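Skorkallow Housing Association
Call for participants: Tenants' Reading Panel

Skorkallow Housing Association invites applications from tenants and shared owners who wish to join the Tenants' Reading Panel for the coming year. The Panel reads letters, leaflets, forms and web pages before they are sent to residents, and advises the Association on whether they can be understood by the people who receive them.

Background

The Association manages homes on the Kakberg and Berge estates and in the streets surrounding the old Foderus mill. Each year it issues a large volume of written material, including rent statements, repair notices, consultation papers and the annual report. Following a review of complaints, the Board found that 171 of those received in the last reporting year concerned the wording of a letter or form and had no connection with the service itself. The Board agreed that residents should be consulted on written material at draft stage.

The Panel has no role in deciding rents, allocations or individual repairs. Matters of that kind should continue to be raised with the relevant housing officer.

What members will be asked to do

Members will receive a pack of draft documents every second month, by post or by email according to preference. They will be asked to read each document, mark any word, sentence or layout which they find unclear, and return their comments within two weeks. Comments may be made in writing or by telephone. No particular form of words is required, and spelling and grammar in members' comments will not be judged.

The Panel will also meet as a group in the ground floor meeting room at Berge House. Meetings last two hours. Attendance is encouraged but is not a condition of membership. Tea, coffee and a light meal are provided, and the building has step-free access from the car park at the rear.

The first pack will include the revised tenancy handbook, the new form for reporting damp and mould, and the spring issue of the residents' magazine.

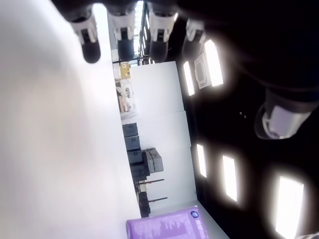

The fingers and thumb of a robotic hand.

Who may apply

Applications are welcome from any person aged 18 or over who holds a tenancy or shared ownership lease with the Association, or who lives permanently in the household of such a person. Members of staff, Board members and contractors currently engaged by the Association are not eligible.

No qualifications are needed. The Association particularly wishes to hear from residents who read English as a second language, residents with dyslexia, residents who use large print or a screen reader, and residents who have moved into their home within the past year. Where applications exceed the places available, places will be offered so as to reflect the spread of estates, ages and household types.

Payment and expenses

Members will receive a payment of £340 for the year, made in 2 equal parts. Travel to meetings will be refunded on production of a receipt or mileage note, and the cost of child care or the care of a dependent adult may be claimed if agreed in advance. Members in receipt of benefits are advised to seek guidance before accepting payment. Shopping vouchers can be offered in its place.

How to apply

Application forms are available from the reception desk at Berge House and from the estate office at Kakberg. A form can be posted on request. Applicants are asked to state their name, address and preferred means of contact, and to say in a few lines why they would like to take part. Applications may also be made by telephone or in a recorded message.

Completed forms should be returned, marked "Reading Panel", to Idun Lie, Resident Involvement Manager, Skorkallow Housing Association, Berge House. The closing date is the last working day of April. All applicants will receive a written reply, and those offered a place will be invited to a short introductory session.

Personal details supplied on the form will be used only for the purposes of the Panel and will be held in line with the Association's privacy notice. Details of unsuccessful applicants will be destroyed once places have been filled, unless the applicant asks to be considered for a later vacancy.

This notice is available in large print, in audio and in other languages on request.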